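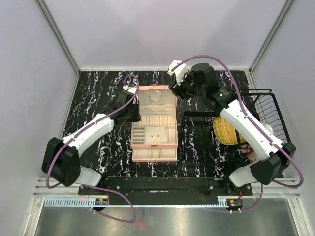
4.3 Stops caused by the cable

During the November runs at Esadholm, the two-arm cell made 757 attempts at the jewelry box task. Of these, 329 ended before the task was complete. Most were ordinary grasp errors, which we treat in Section 4.2. In this section we look only at the stops where the controller reported too high torque in a wrist joint while the gripper was touching nothing.

At first we suspected the wrist motor, and Orysia Derkach replaced it. The fault came back the same evening. When we put the joint logs next to the video, we found that the stops happened when the wrist had turned far in one direction and the arm was stretched toward the back of the table. In this posture the free loop of cable becomes short and pulls against the wrist. The controller reads the pull as a collision.

Figure 3 shows the cell as it was used in these runs, with the cables led over the upper side of the arms. We kept this route in all tests reported here, so that the results can be compared.

There is also a safety side. After a stop, the operator had to release the brakes by hand, and a stretched cable can then move the arm suddenly. This happened to us three times - without injury, but once with a broken connector. We now ask the operator to stand outside the cell and to lower the arm with the slow recovery mode. A limit on the wrist rotation was added later and is discussed in Section 5.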